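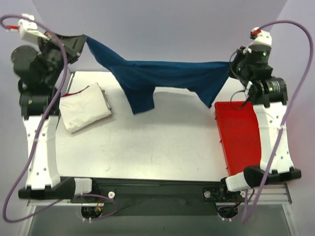
Wäsche falten – Galerie aus der Nähstube Trirncombe

So, endlich komme ich dazu, die Seite fertig zu machen. Wer im Juli beim Falten dabei war, weiß ja, worum es ging: 125 Teile aus dem Fundus, alles frisch gewaschen, alles kreuz und quer in Säcken. Tücher, Servietten, Schürzen, zwei Vorhänge ohne Ringe. Musste alles zusammengelegt zurück ins Regal, und zwar so, dass man es beim nächsten Fest auch wiederfindet.

Ein Bild vom Falttisch, dazu meine Notizen. Mehr kommt, wenn ich Zeit habe.

Am Falttisch

Blaues Tuch, dunkel, noch nicht gefaltet, über dem hinteren Ende vom weißen Tisch. Links geht es schmal nach oben, Richtung rechts fast gerade. Zwei Zipfel hängen durch.

Links auf dem Tisch das weiße, schon gefaltet. Liegt schräg. Ein dünner dunkelroter Streifen schaut an der Kante raus, den mag ich ja sehr.

Rechts das rote Tablett. Knallrot, Kunststoff.

Wie wir falten

Fragen viele, deshalb kurz:

Erst ausschütteln, dann an zwei Ecken hoch. Nicht am Saum in der Mitte packen, sonst hängt alles schief und man fängt von vorn an.

Lange Seite auf lange Seite. Mit der flachen Hand von der Mitte nach außen streichen, Falten gleich rausdrücken. Dann nochmal halbieren.

Bei den großen Tüchern zwei Mal längs, zwei Mal quer. Passt dann genau ins mittlere Fach. Bei den Servietten reicht einmal weniger.

Offene Kanten nach hinten, Bruch nach vorne. Sieht ordentlicher aus und man zieht beim Rausnehmen nicht den halben Stapel mit.

Nie mehr als 12 Stück übereinander. Awuor Waweru hat letztes Jahr einen höheren Turm gebaut, der hat genau bis zum Abend gehalten.

Stoffe und Fächer

Mollel – der feste Baumwollstoff, haben wir in mehreren Farben. Knittert, verzeiht aber alles. Oberes Fach.

Hurkana – dünner, rutscht gern. Lieber locker rollen, wenn das Falten nervt. Mittleres Fach, rechts.

Tischwäsche aus Clevport – die alten Stücke mit Monogramm. Bitte einzeln mit Seidenpapier dazwischen, unteres Fach. Nicht bügeln bevor jemand nach den Flecken geschaut hat!

Was noch fehlt

Zwei Säcke stehen noch im Flur, vor allem Geschirrtücher. Die Schürzenbänder müssen entknotet werden, bevor da irgendwas gefaltet wird. Wer Geduld hat: gerne melden.

Ausserdem brauchen wir neue Etiketten fürs Regal, die alten kleben nicht mehr. Handschrift egal, hauptsache lesbar.

Bei den Vorhängen bin ich unschlüssig. Für den kleinen Saal zu lang, für die Bühne zu kurz. Kürzen oder Kissenbezüge draus machen? Schreibt mir eure Meinung, der Stoff ist jedenfals zu schade zum Rumliegen.

Nächstes Treffen wieder ab 18 Uhr in der Nähstube, Eingang über den Hof. Tee ist da, Kekse bitte selber mitbringen. Wer noch Leihtücher vom Frühling zu Hause hat – gewaschen mitbringen, gefaltet wird dann zusammen.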